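Minutes – Linen Subgroup, Vedport Guest House Association
July 2025
Minutes taken by Jade Greenwood
4 comments | 9 shares

Minutes of the November meeting were read. One correction: the Josness house did not "agree" to switch to tan towels, it "did not object in time." Corrected and approved.

1. Towel supply

The new tan terry towels from Pärn have been in use at both houses since spring. Order was for 60. The delivery slip says 60. The shelf count at Jerkska, done twice, says 61. The supplier has been told and has not replied. The chair would like to keep the extra one. I asked that the minutes show I don't believe anybody has ever been sent a free towel, and that a mistake in the count on our side is more likely. Noted. Third count to be done before the invoice is paid.

Color was raised again. The catalog called it "sand." Members have called it caramel, camel, and a few other things. White was cheaper to replace one at a time. The answer given was that tan hides makeup stains. I asked how many white towels we had thrown out for makeup stains and no figure was available.

2. Folding standard

This took up most of the meeting. The proposal from the Jerkska house is that every bath towel be folded in thirds the long way, then in half, then in half again, with the tag tucked inside so it can't be seen on the shelf. The proposal sheet claims this "saves shelf space and looks consistent." No measurement of shelf space was attached. I asked whether the shelf had been measured with the old fold and was told it was obvious.

Folding would be done on the green-covered table, one towel at a time, with no piles on the table while someone is working.

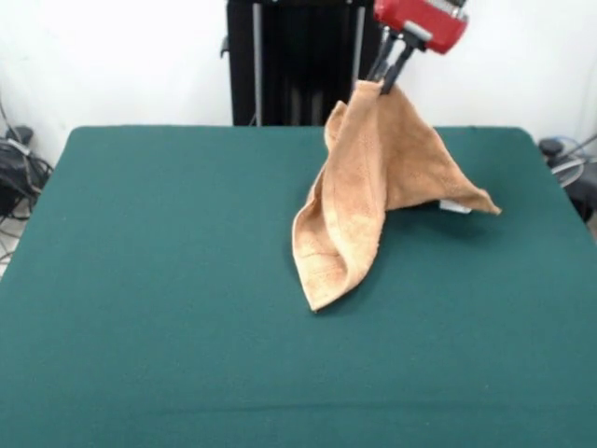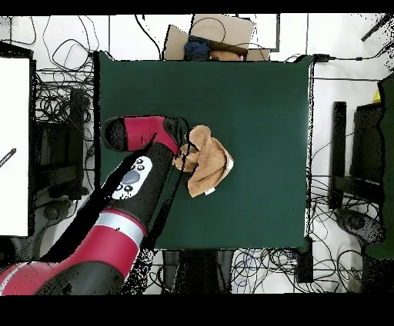
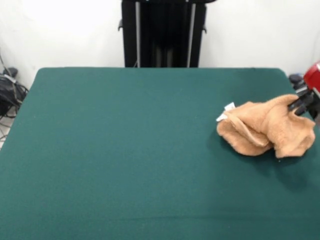

Tan towel on the green surface, bunched up.

Discussion went back and forth on the tag. The argument for tucking it in is appearance. The argument against is that the tag is the quickest way to tell which end you are holding, and a person who has to hunt for it inside a fold loses whatever time the method was supposed to save. I said I would support the tuck if someone could show me a guest who had ever complained about a tag. The proposer said guests don't complain, they just don't come back. I asked how we would know that. We moved on.

Josness pointed out that their shelves are deeper and the three-part fold leaves a gap at the back where things get lost. Suggested a plain half, half, half for Josness only. The proposer felt two standards was the same as no standard. Josness said it has had no standard for years and the towels got folded anyway.

It was also asked whether the fold holds when the towels are carried upstairs. Terry cloth is soft and slides, and a stack of more than a few tends to lean. The proposal says stacks of nine. I have carried nine and would not call it a stack by the second floor. Agreed to test smaller stacks before writing down any number.

Vote: try the Jerkska fold at Jerkska only until the next meeting. Josness carries on as before. Carried, with me abstaining. I asked that someone measure the shelf first this time, both ways, and write it down. A tape measure is in the kitchen drawer.

3. Table covering

The green covering on the folding table was said by one member to pick up lint and by another to be perfectly fine. The first wants a wipe-clean top. Two quotes were brought in, neither of which included fitting. I don't see how a slick surface helps with folding, as the cloth is what keeps the towel from sliding around when you square up the edges. No decision. Whoever wants the wipe-clean top is to come back with a full price and a sample big enough to fold a towel on.

In the meantime the covering gets brushed on Fridays. It was on the list before and fell off the list.

4. Washing

Fabric softener. The claim is that it makes the towels nicer to the touch. The other claim is that it makes them worse at drying people, which is the job. Both sides said they had read this somewhere. Proposed wash of 17 towels without softener and the same number with, marked with thread at one corner, to be compared by people who aren't told which is which. I will run it. I expect no difference, and have said so in advance so that it is on record.

Dryer at Josness still squeaks – repair visit requested for the second time.

5. Other business

Request for a second labeled bin for worn towels, so they stop turning up in the good pile. Approved.

A member suggested rolling the towels. Ruled out of order, as item 2 was closed. The member asked that it be carried over to the next agenda, and it has been.

Actions
Third shelf count, Jerkska – chair
Shelf measurements, old fold and new – Jerkska
Full quote and sample for table top – member proposing it
Softener comparison – J. Greenwood
Chase dryer repair – Josness

Meeting closed at ten past eight. Next date to be set once the invoice question is settled.

4 comments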